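Folding Striped Shirts So the Lines Stay Straight
by Liette Kowalchuk

I do my shirts on Sunday, after lunch, when the big table is free. For many years I folded on the bed, and the bed is too soft. Now I put brown paper on the table and mark it with dark blue tape, lengthwise and crosswise, so I have rectangles to follow. The paper I buy in a long roll at Bilto, and it lasts for months.

Stripes are a good teacher. If the fold is crooked, you see it immediately. Put the stripe next to the tape line, smooth the cloth with a flat hand from the middle to the outside, and only then bring the side over.

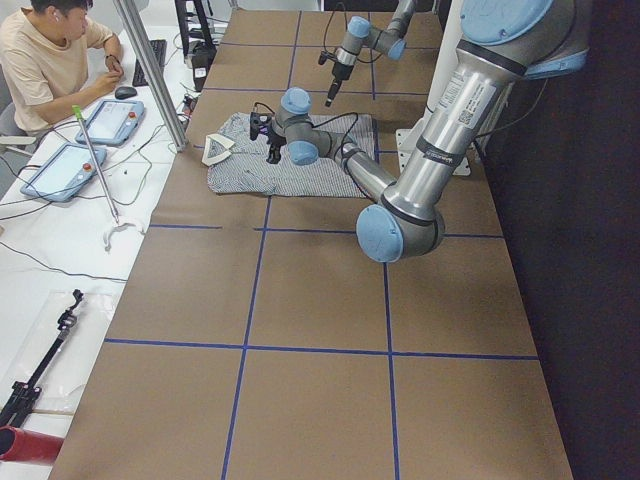 Gray and white stripes, partly folded, on the taped paper.

Do not press the fold with your nails. A light hand is enough – the weight of the next shirts will do the rest in the drawer.

Polo shirts need a little more patience. The collar is thicker than the body and likes to stand up at the back.
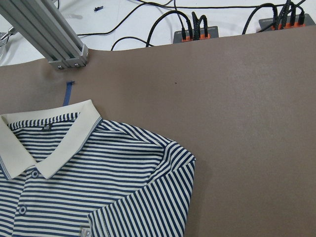

Reading time: 2 min

With a polo, start from the front. Turn the collar down and make the two points even. Close the buttons before you fold, also the top one, or the placket will twist. Then look at the sleeve: its stripes run in another direction than on the chest, so do not try to match them. Follow the shoulder seam and make one clean edge.

My drawer from my Adthorpe years holds 20 shirts if they stand upright. Heavy knits I keep on the shelf – they lose their shape when they stand.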